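I work in a kitchen that makes lunches, and this January two of my workmates were robot arms. I've had lots of questions about them from my nieces, from the children at the school next door, and from one very small boy at a bus stop. So I've written down the answers.

## What's my job, then?

I'm Garba Isah, and I help to run the staff kitchen at Skolton, a big warehouse where people pack parcels. Packing parcels makes you hungry! On a busy day we give out 786 lunches, and every one of them needs a plate, a cup and something tasty to go in the middle.

Cooking is the part I love. But a kitchen is full of little jobs that aren't cooking at all – opening doors, shutting doors, moving plates, putting cups in racks, wiping things, then opening the same door again. When I started, I spent more of my day on those than I did on the food.

## So what is automation?

It's a long word for something you already know. Automation means getting a machine to do a job by itself, or nearly by itself. A washing machine is automation. So is a set of traffic lights (imagine if a person had to stand there all night changing the colours!).

Most machines like that do one job, the same way, over and over. Our dishwasher, which we call Wike after the name of the street it came from, is brilliant at dishes and hopeless at everything else. A robot arm is different. It has joints, a bit like your shoulder, elbow and wrist, and on the end there's a gripper for holding things. Give it new instructions and it can learn a new job.

## Why is a door so hard?

Try this at home, with a cupboard and a grown-up nearby. Open the door very, very slowly and watch your hand. Did you see it move in a curve? The door is stuck on by its hinges, so it can't come straight towards you, and your hand has to follow it round. You also knew how hard to pull without thinking about it.

A robot has to be taught all of that. If it pulls too hard, the whole box slides along the table. If it pulls in a straight line, the gripper slips off. Our two arms are called Travel and Eseck, and in their first week they had 9 goes at one door before lunch and managed 3. I clapped for every one of the three.

Having two arms helps a lot, just as it helps you. One can deal with the door while the other stays by the box. Have a go at opening a lunchbox with one hand and you'll see what I mean.

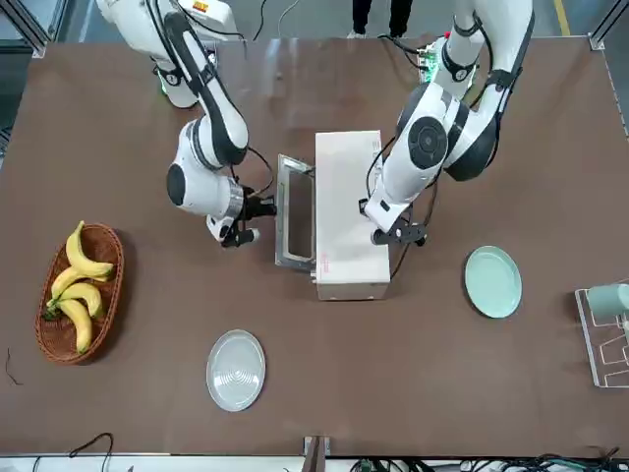
*Two arms and one open door, with the bananas waiting in their basket.*

## Did anybody lose their job?

My older niece asked me this, and it's a good question to ask. There were five of us in the kitchen before the arms came and there are five of us now. That isn't how it goes everywhere. In some workplaces machines do take over jobs that people used to have, and those people need help to find something new. It's fair to feel worried about that, and some of us did.

What changed for us was the sort of work we do. I spend more time chopping, tasting and trying out soups. I've also had to learn new things, like how to stop the arms quickly and how to set out the plates so they can be reached. My first lesson was a bit scary and I dropped my pencil twice.

There are bits I miss, too. We used to chat while we did the plates together, and for a while the kitchen felt quieter. Now we all stop for a cup of tea at three o'clock and do our chatting then.

## Can they cook?

No! They can't taste, so they don't know if the soup needs salt, and they can't tell when somebody in the queue is having a rotten day and could do with an extra potato. I still do that part myself.

If you'd like to be a robot for five minutes, put on a pair of thick oven gloves, use only your thumb and one finger on each hand, and try to move a banana from a bowl to a plate. Then peel it. Then write and tell me how you got on.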